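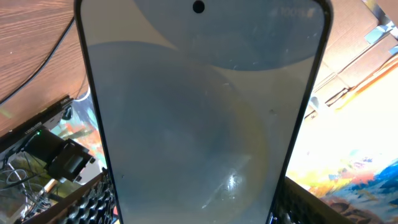 Dual Tenancy Law in the Mernomeck District
Project report, Comparative Public Law
Hooman Fallahi
May 2, 2022

1. Question
The Mernomeck district has been administered by Seltaria for 14 years without formal annexation. Two bodies of tenancy law apply there. Residents registered before the transfer remain under the old Akura Civil Code. Residents registered later fall under Seltarian statute. The report asks which court hears a dispute when landlord and tenant are registered under different systems.

2. Sources
The Akura code, the Seltarian Housing Act and the district orders were read in translation. Case summaries came from the Mohammadi collection, which holds over 500 tenancy rulings. Only 6 concerned mixed registration and gave full reasons. All were read on the collection's mobile site in March, as the desktop index was offline.

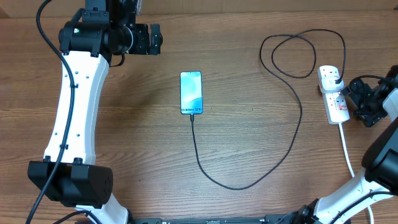 Figure 2. Smartphone on a wooden tabletop.

3. Findings
In four rulings the court followed the registration of the landlord. In the other 2 it followed the location of the building, citing District Order 14. The order sets no rule for sublets. Notice periods differ between the systems, so the choice of court usually decides the outcome.

4. Limits
The sample is small and the translations are unofficial. Appeals were not traced. The text of Order 14 used here is the amended version; the original could not be obtained.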